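Search this site Go

Two trials short of a clean sheet

The figure Sang Ông was given to defend is 1,415. So many times, over a run that ended in November, the two-armed rig at Cleteck's workshop in Brekport was told to open a drawer, put something in it and shut it again. On 1,408 of those the log says "complete". I had come to ask about the others, and Ông, who looks after testing there, wanted to talk about the 1,408.

"The failures don't bother me much," Ông said. "Five of them were dropped objects. You pick it up, you carry on. It's the other 2 I can't let go of, and what they tell me about the ones we ticked."

In both, the right arm had hold of the drawer front and went on pulling when it should have let go. The first time, the cabinet was dragged across the table. The second time the drawer jammed at an angle and the arm kept at it until a person hit the stop button. Nobody was hurt. The person at the button had been reaching over the table a moment earlier to straighten a packet.

I asked whether that was allowed.

"No," Ông said. "It's in the rules that you don't. It's also what everyone does at four in the afternoon."

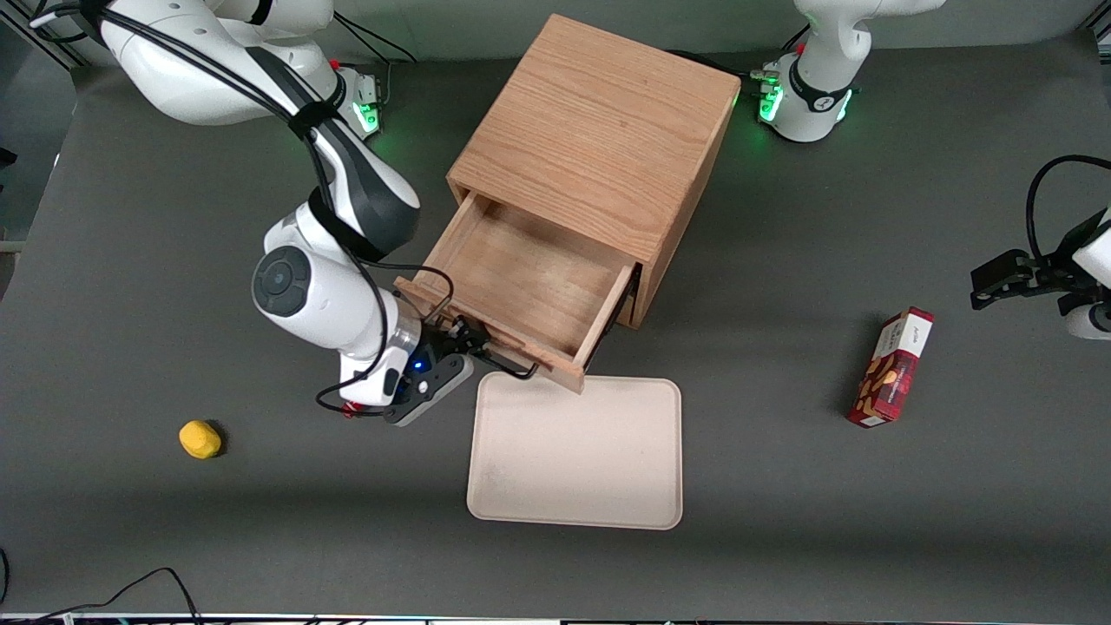
Cleteck's first account of the fault, which I have read, blames a "transient grip confirmation error". I asked for that in plain words. The gripper is supposed to report how hard it is holding and how far it has moved. On the two bad runs the report froze, and the controller took the last good number as the current one. As far as the software knew, all was well. Ông showed me how the grip is taken, with the two black fingers closed on the left end of the drawer's front panel and the drawer part-way out, and pointed out that a pull from one end will twist any drawer that has a bit of play in it. "So you've got a crooked pull and a deaf arm. Either one you'd get away with."

The blue light near the wrist came up as well. Several people in the building told me they had taken it to mean the grip was sound. Ông says it means the module has power. It stayed lit through both faults.

The supplier of the gripper controller, Raltell, sent a software update within the month and described the matter as closed. Ông doesn't accept that, and nor do I, having seen how it was tested. The update was tried over 500 drawer pulls with no repeat. That sounds like plenty until you set it beside a fault that turned up twice in 1,415. A run of 500 could easily miss it with no update at all.

"I said that in the meeting," Ông told me. "I was told it was a very negative way to look at it."

Who decides what "complete" means? At Cleteck, the same controller that froze. It marks a run complete when its own numbers say the drawer is shut. There was no outside check, and nothing was filmed for the first part of the run, so there is no going back. Ông reckons a fair number of the good ones are good. Pressed for how many, the answer was a shrug.

I put it to Ông that the company is selling this as ready for shop stockrooms. "I don't do the selling." And would you work beside it? There was a long pause. "With the button in my hand, yes."

Since the fault, Ông has gone back to dull work: one packet on a bare bit of table, approach, grip, lift, put down, with every reading from the fingers written to a separate recorder that the controller can't touch. The shortbread box is a favourite because cardboard shows a crush mark if the grip goes wrong.

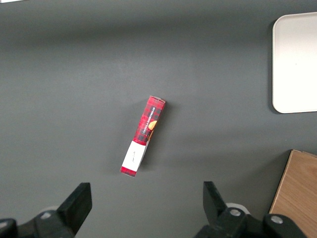

What Hyvönen found

Cleteck did pay for one outside opinion. Hyvönen, a small safety firm, spent a day in Brekport and left a short report. It asks for three changes: a limit on pulling force that does not rely on the gripper's own report, a stop if that report goes stale, and a barrier that halts both arms when a hand comes over the table edge.

The stale-report stop has been done. The force limit is "in progress". The barrier has been put off on grounds of cost, and when I asked what it would cost I was told that wasn't something Ông could share.

"Ask me again when it's fitted," Ông said.

Comments (3)

drawbridge_pete
We had a frozen reading on a packing line years back and got the same "closed" letter. Stale data should stop the machine. This is first-week stuff.

Marnie K
Bit harsh on Cleteck? At least they let someone in to ask.

drawbridge_pete
They let someone in after the button got hit, Marnie.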